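Uro printed patchwork quilt, double
Sold by Sorkudgate
Rating: 4 out of 5

The Uro is a single-piece quilt with a printed patchwork design. The patches are a pattern on one continuous top cloth, with printed borders made to look like zigzag stitching, so there are no seams between them. Buyers who want pieced work should look elsewhere. The listing does say "printed" but only in the second paragraph, and a fair share of the low scores among its 3,689 ratings come from people who had missed it.

I bought mine in July at the full price and have used it daily since then as the top layer on a double bed. The same bed is where all the clean washing gets sorted and folded, so the quilt has had more handling than bedding usually gets.

Construction

Cotton top and back, polyester filling. The quilting lines run straight across the width and ignore the printed pattern. They are evenly spaced on the upper half of mine and drift slightly towards the foot end, which shows on the plain reverse and hardly at all on the front. Edges are bound with a folded strip. One corner of the binding arrived with a loose thread, which I trimmed and fixed with a few hand stitches. It has held.

The filling is thin. On its own it is enough for summer and early autumn. In winter it works only over a duvet. The label gives a warmth category that seems generous to me.

Size

The stated width was correct before washing. After the first wash at 40 degrees it had drawn in a little across the width and rather less in length. It still covers both sides of the mattress, with less overhang than I would like on a deep one. If your mattress is thicker than average, order the king size.

Washing

It has now had almost 25 washes, all on a normal cotton cycle and line dried when the weather allowed. The dark printed lines between patches have kept their edge. Teal and orange areas have held up better than I expected; the blacks have gone slightly grey along the fold where the quilt is normally stored. There was some colour in the water on the first wash, none that I noticed afterwards. Wash it separately the first time.

It fits a standard drum but fills it. Do not add sheets. On a short spin the filling holds a good deal of water and the quilt becomes awkward to lift out.

Tumble drying on low is permitted. I did it 3 times and found that the filling bunched near the binding. Shaking it out by hand put most of that right.

As a surface

The cloth has a close weave with a slight drag to it. Trousers laid flat for folding stay where they are put, and a waistband can be smoothed out without the whole garment sliding off towards the floor. My previous cover, a Cumer satin-finish bedspread, was poor in this respect and anything heavier than a shirt moved as soon as it was pulled straight.

The pattern has one practical drawback. It is busy, with small angular patches in strong colours and dark outlines, and small dark items are easily lost on it. Black socks are the usual case. Plain mid-tone clothes such as khaki are no trouble. If you sort on the bed, put the dark things to one side first or turn the quilt over and use the plain reverse.

Lint shows on the dark patches and not on the others. A dry rubber glove removes it more quickly than a sticky roller.

Compared with the Brandão

The Brandão throw in the same price range is heavier and warmer, and its top is pieced from separate cloths. It also takes far longer to dry, and the one I had previously opened along two seams within its first year. The Uro has no seams in the top to open. For appearance at close range the Brandão is better. For a quilt that will be washed often and have things dumped on it, I would buy the Uro again.

One point off for the shrinkage and the thin filling. Both could be dealt with by an honest size and warmth figure on the label.

I have kept using the patterned side for folding, mostly out of habit, and the print still looks sharp enough beside freshly washed clothes.

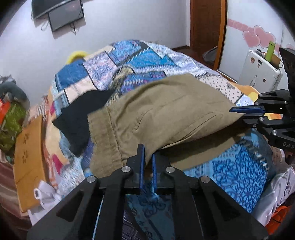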